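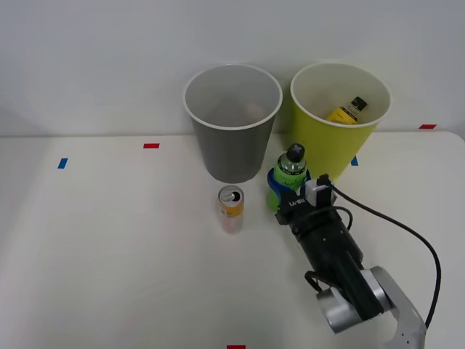 *Two paper cups: gray on the left, yellow-green on the right with a small yellow bottle in it.*

## Sorting small empties at the bench

Large paper cups work well as temporary bins for small bottles and slim cans. They take up little space, stack flat in a drawer when not in use, and can be thrown out when they get sticky.

**Setup**

- Use two cups of similar size in different colors. Assign one color to cans and the other to bottles, and keep the assignment fixed.
- Place them side by side at the back of the table, near the wall. A cup at the front edge gets knocked over by sleeves.
- Choose cups with a rolled rim. Plain cut rims fold when a can is pushed against them.
- A matte white tabletop shows drips early. Wipe with a damp cloth, then a dry one.

**Loading**

1. Drain the container over the sink. An opened can holds more liquid under the lid than it seems to, so tilt it with the opening at the lowest point and wait 17 seconds.
2. Tighten bottle caps before dropping them in. Glue and cleaner bottles go to separate disposal, capped or not.
3. Lower tall items in base first. Paper cups are narrower at the bottom, and a tall can set in off-center will tip the cup.
4. Short bottles may lie diagonally. If one lodges near the rim, turn it upright before adding the next.

**Limits**

Our cups are the Dullum large size and hold up to 389 grams before the base seam starts to soften. A cup used for rinsed containers should be replaced after 44 hours, full or empty. For anything heavier, use the Botuver plastic tubs, which have the same footprint plus 115 mm of extra height.

Empty both cups on Thursday evening. If the seam is dark or the base bulges, discard the cup with the paper waste only if it has no plastic lining; otherwise it goes in general trash.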